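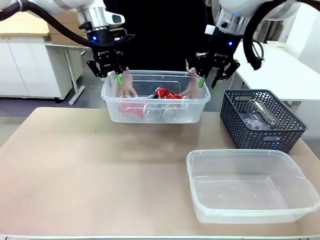

How should a policy be trained to tell a person's hands on a container from the load inside it?

Label the contact phases separately in the demonstrations, give the policy the difference between the two wrist force readings as an input, and hold out complete sessions for testing. The rest of this page goes through that procedure as used in the Trarken data.

Scope

This tutorial covers shared holding of a rigid open container by two arms and one person. The arms grip opposite ends of the rim. The person may take hold of the container, reach into it, move items in it, or let go, and the arms have to keep it level throughout. It assumes you already have a working two-arm teleoperation setup, calibrated cameras, and force readings at both wrists. It doesn't cover soft bags or lidded boxes.

The full Trarken set has 2416 episodes. Of these, 404 include at least one interval of human contact with the container, and only those are used in the phase labeling step. The others still go into pretraining.

What you need

Two arms mounted so that both grippers can reach the rim of the same container without crossing.
Parallel grippers with high-friction fingertip pads. A bright pad color makes the fingertips easy to find against clear plastic.
One fixed camera on the workspace and one camera at each wrist.
Several containers of the same shape, so a damaged one can be replaced without starting a new condition.
A mixed load of light items: cans, cups, and bottles.
The Dradeo logger, or any logger that writes all streams against one clock.

Step 1. Zero the force readings

Move both arms to the pre-grasp pose above the rim with the fingers open. Wait until the arms have settled and record the reading at each wrist. This is the zero for the episode. Do it for every episode. We first zeroed once per session and found that slow drift in one wrist was being learned as a person pushing from that side.

Keep cables out of contact with the table and the container during zeroing. A cable that rests on something adds an offset that vanishes as soon as the arm rises. Check both cable loops at the highest and lowest points of the lift before recording.

Step 2. Record an empty lift

Grip the rim of an empty container, lift it clear of the table, hold, and lower it. Repeat at the start of each session. The empty lift gives the weight of the container as seen by each wrist, and it also shows whether the two grasps are at the same height. If the left and right readings disagree by more than 2 newtons, regrasp and repeat. A container held unevenly will twist between the fingers once it is loaded.

Grasp depth matters more than grip force here. With the pad seated below the lip of the rim, the lip itself carries part of the load. With the pad only on the lip, the container rotates about the line between the two grippers when someone touches the back wall.

Step 3. Collect loaded episodes

Load the container on the table, before the grasp. Vary where the weight sits. If the load is always centered, the policy will treat any left-right difference as human contact and will fail on a full can lying at one end. In the Trarken sessions the load was changed between episodes by moving items to or from a nearby basket.

For episodes with human contact, use a written list of actions and have the person follow it in shuffled order. Ours has these entries:

hold the back rim with both hands, no push
hold the back rim and lift slightly
press down on one end
reach in with one hand, other hand on the rim
reach in with both hands
release without warning

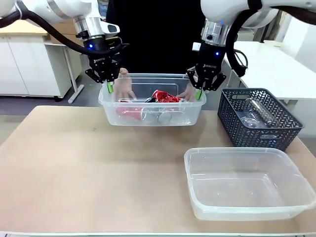 Reaching in is the hardest entry to label. A hand inside the container may be touching only the items, in which case the wrists register a small change that looks like the load shifting. The same hand may brace on a wall a moment later. Ask the person to pause between touching an item and touching the wall. The pause is unnatural, so run a second pass of the list without pauses and keep that pass for testing.

The operator should set a low speed limit for any episode on the contact list, and a second operator should have the stop button in hand. Fingers between a container wall and a closing gripper are the main hazard in this task. We close the grippers only when both of the person's hands are off the rim and visible to the operator. After that the grippers stay closed until the container is back on the table, or until the person calls for release.

Step 4. Synchronize

Dradeo stamps every message on arrival. Arrival time is good enough for joint states and force. It isn't good enough for the cameras, which buffer. To find the camera delay, tap the table with a gripper finger at the start of the session and line up the force spike with the first frame in which the finger stops. Do this for each camera separately. The wrist cameras on our setup lagged the fixed one by a constant amount within a session and by a different amount after a restart.

Store the delays in the session header. Don't rewrite the timestamps themselves; you will want to redo this.

Step 5. Check grasp quality from the wrist views

Clear plastic is poorly handled by depth sensors, and the fixed camera sees the fingertips at an angle. The wrist view is the better source for whether the pad is against the rim. For each episode, pull one frame shortly after the lift begins and mark the grasp as seated, shallow, or unclear. Shallow grasps stay in the data with a flag. Unclear ones are looked at again in motion.

Expect reflections from overhead lights on the container walls. They move with the container and can resemble slip when single frames are compared. Compare the pad against the rim edge and ignore the highlights.

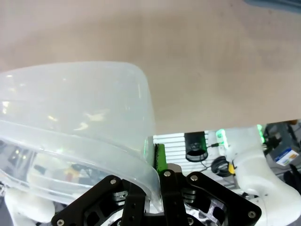 LABELING AND TRAINING

Step 6. Mark the phases

Each frame gets one label: approach, grasp, carry, contact, recovery, or place. Contact begins at the first frame in which a hand touches the container or its contents. Recovery begins when the last hand leaves and ends when the container has stopped moving. Mark contact from the fixed camera and then adjust the boundary using force. When the two sources disagree, video decides the start and force decides the end.

Two labelers should mark the same 17 episodes before dividing up the rest. Compare boundaries, settle the differences in writing, and add the rulings to the labeling notes. Most of our disagreements concerned hands resting on the outside of the wall with no measurable force. We label those as contact.

Step 7. Build the inputs

The policy receives images from all cameras, joint positions, gripper openings, and two force terms. The first is the sum of the vertical forces at the wrists. The second is the difference between them. Using the raw readings in place of the sum and difference also works but needed more training in our tests and was less stable when the load was off center.

Subtract the zero from Step 1. Do not subtract the load weight. The policy has to see the load in order to separate it from a change made by the person.

Filter the force terms lightly, with the same causal filter in training and on the robot. An early version of our code used a filter that looked ahead during training. The held-out loss was very good and the policy oscillated as soon as it was run.

Step 8. Train

Pretrain Catik on the episodes with no human contact. Then fine-tune on the contact set mixed with a share of the pretraining data. Fine-tuning on contact episodes alone makes the policy yield too easily, and it starts lowering the container when an item rolls.

Add the phase label as an auxiliary output. It isn't used for control. It lets you plot what the policy takes the current phase to be, and that plot is the fastest way to find labeling errors.

Step 9. Test

Split by session, never by episode. Consecutive episodes share lighting, clothing, load items, and force offset, and a random split will overstate the result. Hold out at least one person entirely.

Score three things separately: tilt during contact, tilt in the first moments of recovery, and false yielding with no hands present. A single success rate hides the third. Sudden release is the case most likely to fail. The arms have been supporting less than the full weight, and the container drops slightly at the moment the hands leave.

Known problems

Dark sleeves against a dark shirt make the hand boundary hard to find in the fixed view. Labelers should work from the fingers.

Crumpled cans can catch on each other and move as one piece, which gives a larger force step than expected. We have left these in.

Sessions recorded in the Whitfield room in April have the right wrist force sign reversed. The loader corrects this when the session header carries the room name. If you copy episodes out without their headers, the correction is not applied and the difference term will be wrong.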